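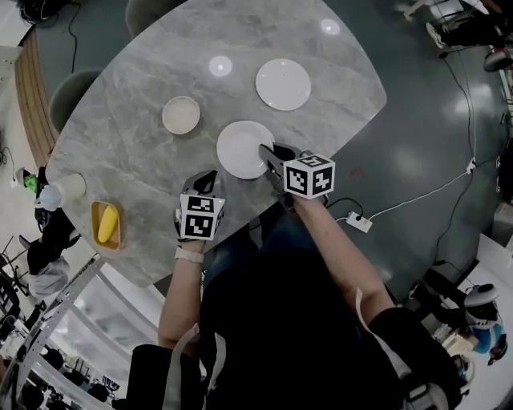 By the data lead, Priltum project, Clemstead Robotics Lab
Draft of Saturday, April 13, 2024

5. The loose cube: a failure in the plate data

I'd have liked this section to be shorter. The plan was two paragraphs on how well the hand-held grippers carry over to the robot, and then on to the results. What we got was a broken plate and a week of me digging through logs, so I'm going to write down what happened in the order I understood it (which is a little different from the order it happened in).

Figure 1, at the head of this section, is the plate task from above, with the right gripper on the edge of the plate and the left one close to it. Each gripper carries a cube with printed markers, and the cube is where our gripper pose comes from. We solve for the cube first and then apply a fixed offset to get from the cube down to the fingertips. That word "fixed" turned out to be carrying a lot of weight.

5.1 What we saw on the robot

We trained on 1,125 plate demonstrations and ran the policy on our two-armed robot, which everybody here calls Fuchs. The left arm was fine. The right arm would come in toward the rim, looking perfectly sensible, and then close with the fingertips a little too low. On a bowl you'd hardly notice. A flat plate is much less forgiving, because the rim sits so close to the tabletop that a small error in height puts the lower finger into the stone.

On most tries the arm just stalled and we hit reset. On the eleventh try of the afternoon (yes, I should have stopped well before that!) the finger wedged under the rim, the arm kept pushing, and the plate flipped up and came down on its edge. It broke. A chip landed outside the taped line on the floor. Nobody was hurt, but one of us had been standing on that side a minute earlier, and I count this as a safety event and logged it in Fasevent as one.

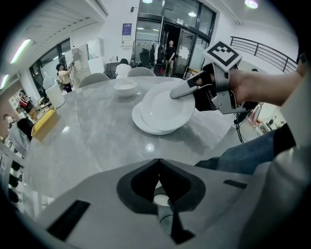 My first guess was the tabletop. Polished stone throws the ceiling lights straight back at you, and I'd been grumbling about reflections since September, so I was ready to blame them for pretty much anything. I pulled the cube detections for the right hand and checked whether they got worse near the bright spots. They didn't. Corner detection was steady over the whole table, and the solver was happy with its own answers nearly all the time – that should have worried me more than it did.

Second guess: timing. If the gripper video lags the pose stream, you get a fingertip that's always slightly behind where it ought to be. But a lag should shrink when the hand slows down, and people slow down a lot just before they pinch a rim. Our error stayed put. It was there in the slow parts, it was there when the hand was parked, and it pointed the same way relative to the gripper every time.

5.2 The fault

So it was the offset. The cube sits on top of the gripper on a printed post, and the post is held by a single screw. On the right gripper the screw had backed out far enough for the cube to tip. You couldn't see it by looking. You could feel it if you took the cube between two fingers and wiggled, and I'm sorry to say it took me days to try that. Once I had it on the bench, the tilt came out at some 3 degrees, and with the length of the gripper below it, that's plenty to push the computed fingertip off the rim.

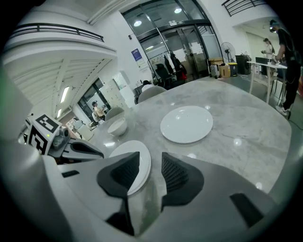 The annoying part is that people can't feel this fault while they're recording. Whoever is holding the gripper closes the fingers on the real plate, sees the real plate come up, and goes on to the next one. Every demonstration is a good demonstration as far as the hands are concerned. The video from the gripper is good too. Only the numbers are off, and they're off in a smooth, believable way that sails through every filter we had. Our checks looked for jumps and dropouts, and a leaning cube gives you neither.

We did have a calibration step at the start of each session, where you set both fingertips on a printed target and the software compares the solved positions with the known ones. It passed. The cube was snug in the morning and worked loose later, probably from grippers being put down and picked up between tasks, though I can't prove that part.

5.3 What we threw out and what we changed
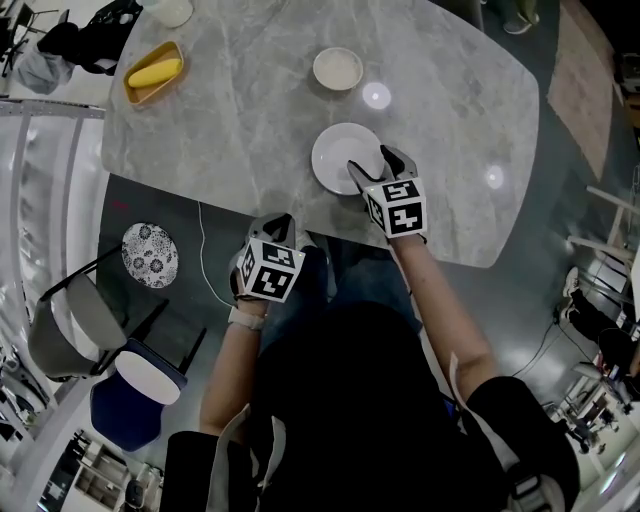
I went back through the right-hand data using moments when the fingers must be at table height, and looked for the point where the solved height starts to drift. Everything after that point came out of the training set, even the demonstrations where the error was tiny. I tried correcting them instead, but the tilt wasn't constant over the sessions, and I didn't trust my own fix enough to put it on a moving arm.

The post now has 2 screws and a small flat that keeps it from turning. Calibration runs at the end of a session as well as the start, and if the two disagree the whole session is held back until somebody has had the gripper in their hands. On the robot side, the right and left arms both stop on a downward force limit near the table, which we'd left much too loose for flat dishes, and the taped line has been moved out. Two stalls in a row now end the run. I was the one who kept pressing reset, so I wrote that rule myself.

We retrained on the reduced set, and those are the weights used for everything in Section 6. I haven't gone back to check whether the cup and tray tasks recorded on the same gripper have the same drift. They were left out of training for this paper.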